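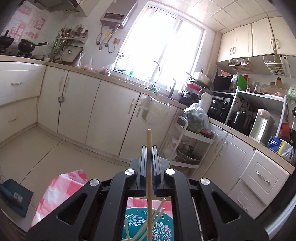

Filtering gripper width before training on thin objects

Thin objects produce a width signal close to the noise floor. With the default Gesa settings, a closed grasp on a chopstick and a fully closed empty gripper fall into the same bin, and the policy learns to lift without holding anything. The steps below fix the labels at load time. Raw recordings are not modified.

You need Gesa installed and a session already converted to the Liltska layout.

1. Check the width zero

Run gesa width --zero on the session. It reads the closed segment at the start of each episode and prints the offset in encoder ticks. If the spread between episodes is more than 40 ticks, stop and recalibrate. Filtering will not repair a drifting zero.

2. Replace the smoothing filter

The default moving average smears the contact edge. In session.cfg set:

width_filter = median
width_window = 7

Keep the window odd. Even values are rounded up without a warning.

3. Set the contact threshold

Set contact_min to 70 ticks above zero for chopsticks, skewers and similar items. The stock value of 400 was chosen for cups and will mark every thin grasp as empty.

4. Relabel

gesa relabel --session kitchen_b --dry-run

The dry run lists each episode with its old and new grasp state. Our set has 709 episodes. Episodes that flip state more than twice go to review.txt; look at those by hand before running without the flag.

5. Rebuild the index

gesa index --force

Skipping this leaves the loader on cached labels, and training will run without an error.

Known issue: on Cleltport exports the width and pose streams have different start times. Pass --align pose in step 4.

Malou Hjaltadóttir wrote the median filter patch. Last updated August 3, 2024.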